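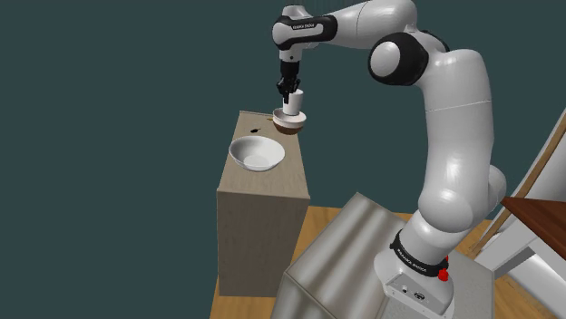
Faut-il réserver les refuges à l'avance pour la traversée de juin ?

Les deux refuges gardés se réservent par le club, et c'est déjà fait. Il vous reste à confirmer votre place auprès d'Orla Mac Mathúna et à verser les arrhes. Le bivouac de la deuxième nuit ne se réserve pas.

Accueil | Sorties | Matériel | Bulletin | Contact

Traversée du plateau de Medeiros : où en est-on ?

Le parcours est arrêté depuis la réunion du lundi 15 janvier. On part du parking de Plenby, on monte au col par l'ancien chemin muletier et on redescend quatre jours plus tard sur Jumen, où passe le car. La variante par les crêtes, proposée l'an dernier, est abandonnée : trop peu d'eau après le col, et un passage câblé qui n'a pas été refait.

Le groupe est limité à 13 personnes, encadrement compris. C'est la capacité du dortoir du premier refuge et la gardienne ne veut plus de matelas dans la salle à manger. Une liste d'attente est ouverte.

L'étape la plus longue est la troisième, 19 kilomètres avec plus de 900 mètres de descente sur la fin. Les bâtons sont vivement conseillés. Ceux qui ont les genoux fragiles peuvent quitter l'itinéraire à la bergerie et rejoindre Jumen par la piste forestière, mais il faut le décider la veille au soir et marcher à deux au minimum.

Côté matériel, le club prête trois tentes de deux places et deux réchauds. Iñaki Aranda a vérifié les tentes : une fermeture à changer, des sardines à racheter, le reste est bon. Chacun apporte son duvet (confort 0 °C, il gèle encore certaines nuits là-haut en juin), son matelas et de quoi porter trois litres d'eau. La source marquée sur la carte au-dessus du bivouac était à sec l'été dernier. On remplit tout au ruisseau, avant la montée.

Pour les repas, dîner et petit déjeuner sont compris dans les refuges. Le soir du bivouac, on cuisine en commun : semoule, légumes secs, fromage acheté en route. Signalez les allergies à l'inscription. Les pique-niques de midi restent à la charge de chacun.

Deux sorties de préparation sont prévues au printemps, avec le sac chargé. Au moins une est demandée à ceux qui n'ont jamais marché plusieurs jours de suite. Alcides Tello les encadre, les dates seront affichées au local.

Les chiens ne sont pas admis, le plateau étant en zone d'estive.

Commentaires (4)

Kalliopi Kyriakidis
Bonjour, est-ce qu'on peut laisser une voiture à Plenby les quatre jours ? L'année dernière il y avait un panneau limitant à 48 heures.

Orla Mac Mathúna
Le panneau concerne seulement la partie basse, près de la fontaine. En haut, pas de limite. On essaiera quand même de covoiturer.

Nobuhle Motaung
Je peux prêter un duvet chaud, taille 1,75 m maximum. Je cherche en échange une housse de pluie pour un sac de 50 litres.

Momness
dommage pour les crêtes, c'était le plus beau morceau. je m'inscris quand même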